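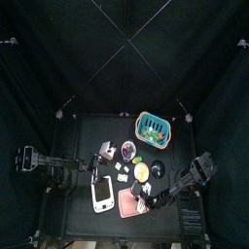

Plurnstead school students learn to trace where a story comes from

January 28, 2018

A new course in news literacy has finished its first term at the secondary school in Plurnstead, and the teachers say they will repeat it in the spring with more students. The course began in December with 47 students in two groups. It is taught in the school library, in seven lessons of one hour each.

Gheorghița Ghiță, who teaches history and prepared the lessons, said the idea came from her own classroom. Her students were bringing printed pages from the internet to support their essays, and many could not say who had written the page or when.

"They were not lazy," she said. "They had read the text carefully. But they read it as if it had no author. For a history teacher this is a little painful, so I decided to start from there."

In the first lesson, students receive one short article with the name of the publication removed. They must underline every statement that could be checked, and then write next to it who could confirm it. After this they look for the same event in other publications and compare what each one leaves out. Ghiță said that omission is the hardest part for the students, as a missing sentence is more difficult to notice than a wrong one.

A later lesson is about headlines. Students get the body of a story and write a headline for it, and only then see the one that was published. Discussion of the differences usually takes longer than the plan allows — in one of the groups it continued into the next lesson.

The materials were printed by Treluro, a small educational publisher in Tovberg, which paid for 300 copies of the workbook. Padmavathi Thampi, an editor there, visited the school twice and answered questions about corrections. She showed the students how a correction is written, where it is placed, and why many readers never see it.

"One student asked me if a newspaper that prints many corrections is better or worse than one that prints none," Thampi said. "We spoke about it for most of the hour, and I don't think we agreed."

Not all parents were convinced at the beginning. At a meeting before the course, several of them asked if the teachers would tell students which newspapers to trust. Ghiță answered that no list of good or bad sources is given at any moment, and that parents may sit in the lessons if they wish. Two of them did.

The students' final work was a one-page report on a local story of their own choice, with all sources named. The best reports will be displayed in the library until the end of the school year.

The spring course is open to students from the two upper grades. Registration forms are available at the library desk, and copies of the workbook can be borrowed there by parents and by teachers from other schools.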